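Session 17: Slots and the people who hoard them

A slot is permission to land or take off at a given time. Airlines treat it as a family heirloom. Kanda, a congested hub, handed out 2,553 last season; Stondier asked for 363 and got 20, all before 6 am.

Use it or lose it: fly too few and they go back in the pool. Hence the near-empty winter hop to Plundar.

Read Stankevičius, chapter two, before the seminar. It is short - the footnotes aren't.
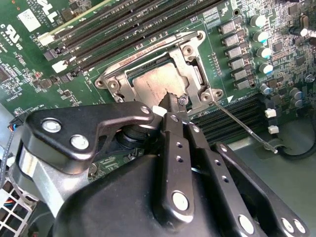 Rūta Priedītis wonders whether a slot swapped mid-season counts towards the old holder's usage or the new one's.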